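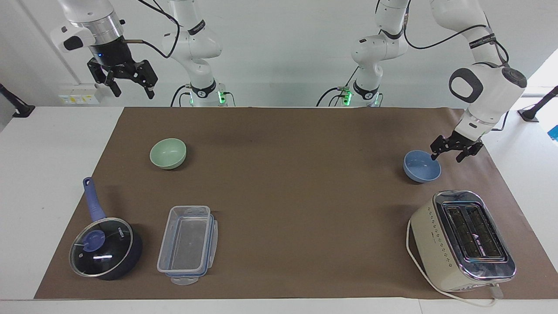 A wrestling mat is a padded floor covering on which amateur wrestling bouts, practices and related exercises are held. It provides a level surface that absorbs part of the force of a fall, gives grip to the soles of wrestling shoes, and carries the markings by which the referee decides whether an action took place in bounds. A mat is normally smaller than the surface under it. As with a brown mat laid over most of a white tabletop, the limit of the covering is easy to find when the two surfaces differ in color, and halls with pale floors therefore often use mats in a dark or strong shade. The term may refer to the foam sections, to the cover stretched over them, or to the complete installation. In scheduling, "mat" also means a single competition area, so that a hall with two areas is said to run two mats.

Construction

Older mats were made of canvas or heavy cloth over horsehair, felt, straw or similar filling. The filling shifted with use, leaving hard spots near the center, and the cloth surface was a frequent source of skin burns. Vinyl-covered foam replaced these materials in most indoor programs during the second half of the twentieth century.

A modern mat consists of closed-cell foam bonded to, or covered by, a sheet of coated fabric or vinyl. Closed-cell foam does not take up sweat or cleaning fluid as open-cell foam does, and it returns to its original thickness more quickly after loading. Two arrangements are common. In the roll-out type, long strips of foam with a bonded surface are unrolled side by side and joined with clear tape. In the sectional type, rectangular blocks are fitted together inside a frame or held by fasteners, and a single cover is drawn tight over all of them.

Roll-out mats are lighter and can be stored in a small room. They are preferred by schools that share a gymnasium with other sports. Sectional mats take longer to assemble but have no taped seams on the wrestling surface. They are more common at senior international events and in halls used only for combat sports.

Markings

The layout of a mat depends on the rule set. In the international styles, the competition area is a circle divided into a central zone and an outer band of contrasting color, known as the passivity zone or simply the zone. The band warns both wrestlers that they are close to the edge. A protection area surrounds the circle and is padded to the same depth, so that a throw begun in bounds can be completed safely outside.

American scholastic and collegiate rules use a single large circle with a smaller circle at its center. Short starting lines inside the smaller circle show where the wrestlers stand or kneel when a bout is started or resumed. Opposite corners of the mat are usually marked in two colors that correspond to the colors assigned to the wrestlers.

Markings may be printed into the cover or painted on it. Printed markings wear more slowly. Painted lines can be touched up, but a thick coat of paint has a different grip from the vinyl next to it and may be felt underfoot.

Installation

The floor is swept and checked for raised fixtures, such as volleyball sockets, before any section is put down. Sections are placed from the center outward. On a roll-out mat the strips are left flat for a time before taping so that the ends settle. Tape is applied along the full length of each seam, without gaps, and is pressed down from the middle of the run toward the ends.

Covers are tensioned last. A loose cover forms folds that can trap a foot or finger, and an overly tight cover lifts the outer sections at the corners. Where several mats are set in one hall, the space between them is either padded or kept wide enough that a wrestler leaving one area cannot reach the next. Tables for timekeepers and judges stand beyond the protection area.

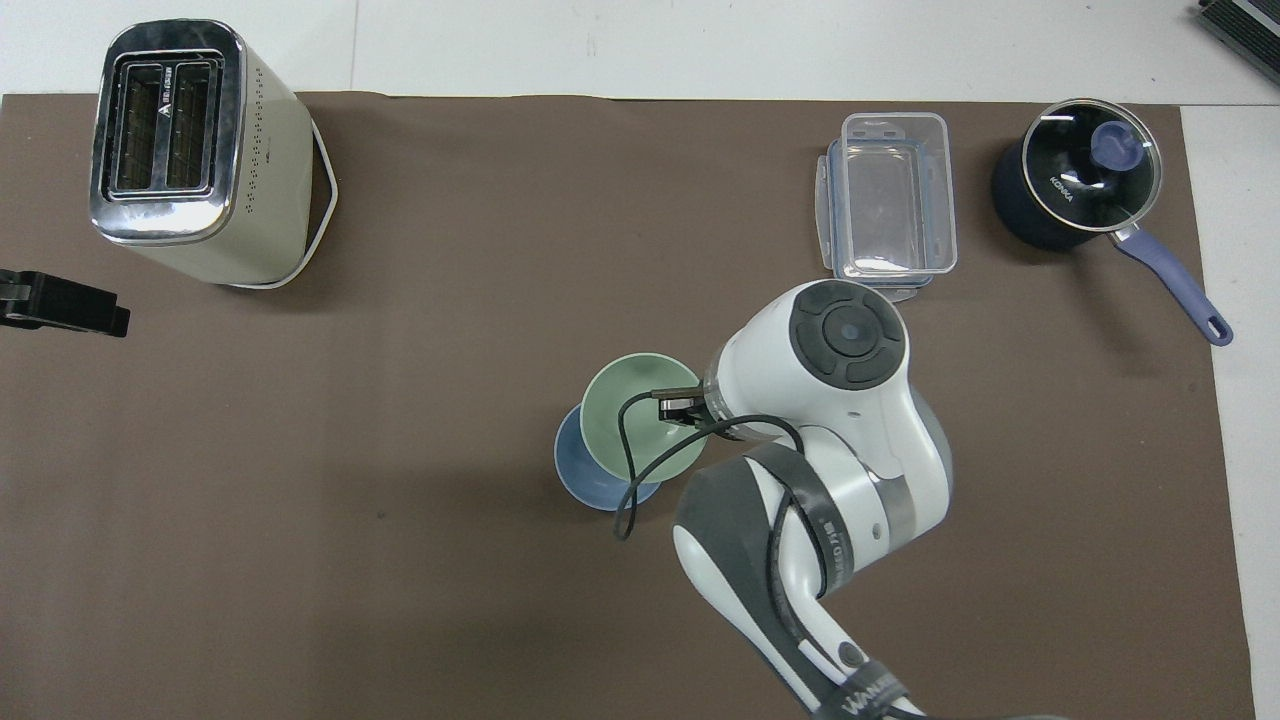 Raised platforms are used at some large events to improve the view from the lower seats. The platform must extend beyond the protection area on all sides, and its outer edge is sloped or covered. A platform that flexes changes the response of the mat above it. Organizers generally limit this by adding supports under the central zone, where most of the load from throws is taken.

Cleaning and wear

Mats are cleaned with a disinfectant suited to the surface, before and after use. Skin infections including ringworm, impetigo and herpes simplex can spread among wrestlers, mainly by direct contact, and mat cleaning is treated as one part of a wider set of controls that includes skin checks and the washing of clothing. The disinfectant must stay on the surface for the contact time stated on its label. Street shoes are kept off the mat at all times.

Wear first appears in the central zone and along seams. Signs include cracking of the vinyl, permanent dents, and separation of the surface from the foam. Small cuts can be closed with a patch or with mat tape. A section that no longer springs back is replaced, and in a sectional mat it may be exchanged with one from a corner as a temporary measure.

Use at Tostetham

The wrestling hall at Tostetham, which seats nearly 3,000, is fitted with a sectional system sold under the name Nema. The system was developed by the firm Killora and uses a lower layer of firm foam with a softer layer above it. The layers are not bonded, so that the upper one can be replaced alone. The order for the hall covered 405 sections, including spares.

The layout was drawn up by Yaryna Boiko, a former freestyle wrestler, and was revised in June after a trial assembly. In the first version the seams of the two layers lay directly over one another, which left a soft line across the passivity zone. The revised version shifts the upper layer by half a section in both directions. This arrangement is known locally as the Onyshchenko pattern, after the training group that had earlier used it on a practice mat. The revised layout entered regular use on 12/01/2023.

The cover is dark blue with an orange zone. It is removed for washing between events and stored on a wide roller, as folding leaves creases that remain visible under the hall lights.

See also

Freestyle wrestling
Greco-Roman wrestling
Collegiate wrestling
Wrestling shoe
Tatami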